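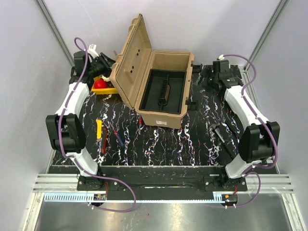
Notes by Oda Sundqvist
Home Repair Basics, handout 4. Updated 22 May 2022

Drilling into walls

Before you drill, find out what the wall is made of. Knock on it. Drywall sounds hollow between the studs and dull over them. Plaster sounds dull nearly everywhere, and brick hardly sounds at all. If you are still unsure, make a small test hole where the fixture will cover it and look at the dust. White and chalky means drywall, gray and gritty is usually plaster or block, red is brick.

Studs are normally 16 inches apart, center to center, though older houses vary. Measure from a stud you have already found and check with a thin nail before committing.

Stay clear of the area straight above and below outlets and switches. Cables tend to run there – not always, so turn off the breaker if you have any doubt.

Choosing a bit

Twist bits are for wood, metal and plastic. Masonry bits have a wider tip and are for brick, block and concrete. A masonry bit in wood leaves a ragged hole.

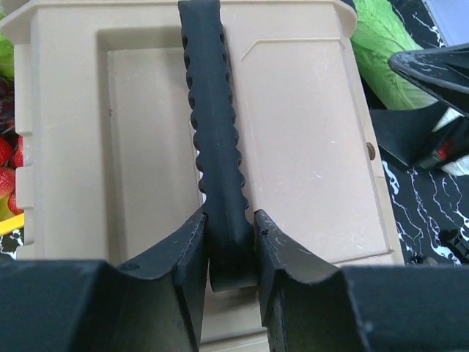

For plastic anchors, match the bit to the size printed on the package. Go one size smaller in soft plaster and test the fit by hand. The anchor should need a few light taps. If it spins when you drive the screw, take it out and move up a size.

Drill depth is the length of the anchor plus a little for dust. Wrap tape around the bit to mark it. Run the drill slowly until the tip has bitten, then speed up. Leave hammer mode off for tile.

Putting tools away

Wipe bits with a dry rag and put each one back in its slot. A bit that has turned blue near the tip has been overheated and should be replaced.

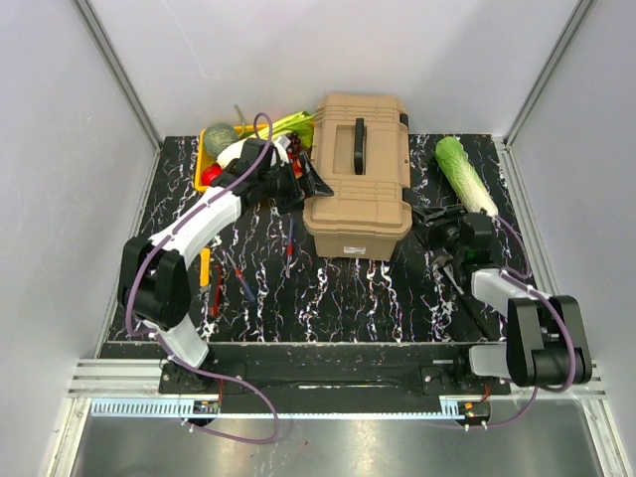
Fig. 3. Tan toolbox, lid shut and handle down.

For next time: read pages 30 to 39 and bring one anchor you have at home. Finlay Hepburn teaches the tile session in room 416.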